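Sharing a Bench: What the Arm Changed at Breninik
Feb 24, 2024

I spent my placement at Breninik asking people how their day had changed once part of the sorting work went to an arm. The practice task is rings on pegs - simple stuff, but it's how everyone there learns. 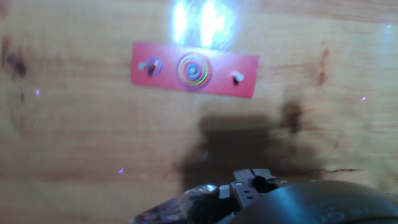 Fig. 1. Red base with its pegs, seen from the gripper.

Indira Pisharody packed by hand for 10 years before she moved to the arm. She told me her wrists feel better but her eyes get tired, and she misses chatting while she works!

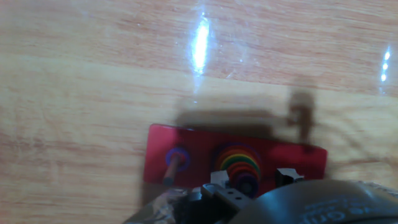
Fig. 2. Gripper fingers on either side of the ring stack.

Thibault Delaunay is less sold on it. He says the job is mostly watching now, and watching makes a shift feel long. 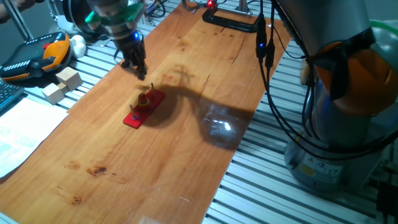

I asked both of them who gets to stop the arm, and they both said anyone at the bench (I liked that a lot). Training took 3 days, which Indira found short and Thibault found plenty.

What I'd ask next time
More about pay, for sure. I only got to that in my last interview.
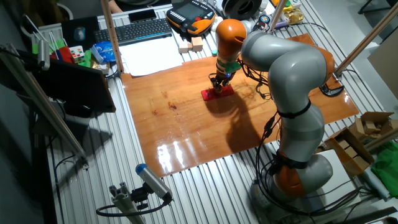 Thanks
To Indira, Thibault and my tutor at Feltport.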